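Section 2: Putting your Lullden board on the floor and setting things out on it

You've got the board out of its wrapping and you've read Section 1 (or skipped it, I would have too). Now comes the part I like best, finding it a spot and putting your bits and pieces on it!

Before you start

Grab a dry cloth, a soft brush and something thin and flat to go under one side. A folded towel is fine. You don't need any tools. If you bought yours secondhand and it has the old screw-in feet from before the June change, take those off first and keep the screws in a jar.

Finding the spot

1. Sweep the floor. Grit under the board will scratch both the floor and the board, and you won't hear it happening.

2. Carry the board flat with a hand under each short end. Please don't pick it up by one plank. The joints are strong, but they're not meant to take the whole weight that way.

3. Set it down gently and press on each corner. If it rocks, turn it end for end and try again. My own kitchen floor is so uneven that I had to do this for ages before it sat still.

Note: small marks near one corner are normal, so don't sand them off. If you write to us with a question, tell us what you can read there, even if it's faint.

Setting things out

4. Start at the back. Put the small stuff toward the far edge and leave the planks closest to you clear, so there's room for your hands, a plate or whatever you're in the middle of. I like to keep a bowl back there too.

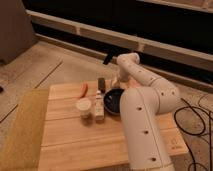
Small items grouped toward the back, with a dark bowl and plenty of bare board in front.

5. Stand tall, narrow things in the middle of a plank. A slim bottle with its foot across a seam can wobble, and once it goes it takes the neighbors with it (ask Stijn Mertens about the soy sauce).

6. Put short, wide jars beside the tall ones. Then you can see every lid from where you're sitting, and you're not reaching over a bottle to get at the cream.

7. Anything curved or likely to roll goes behind something upright. Check it by giving the board a little nudge with your knee. If it stays put, good.

Caution: don't put hot pans straight on the planks. The finish marks at temperatures you'd hardly notice through an oven mitt. Use a trivet, always.

Adding a cloth or mat

8. Lay your cloth or mat flat on the floor along one side, then lift that edge of the board just enough to slide a little of the cloth under it. I do the left side, but that's only habit. Smooth it out toward you and press the corners again, in case the extra thickness has brought the rocking back.

A mustard yellow looks lovely against the pale wood, by the way. Baiba Jankauskaitė swears by dark green and we've agreed to disagree.

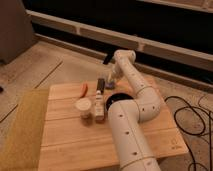 9. Sit down and reach for each thing once. If you have to lean on the board to get to something, bring it forward a plank.

10. Wipe up spills along the seams first, then the flat parts. Use the brush for crumbs, going with the planks.

Caution: never stand on the board, even to change a light bulb.

If it still rocks after all that, go to Section 3, where Aušra Rimkutė explains the felt pads and which corner to start with.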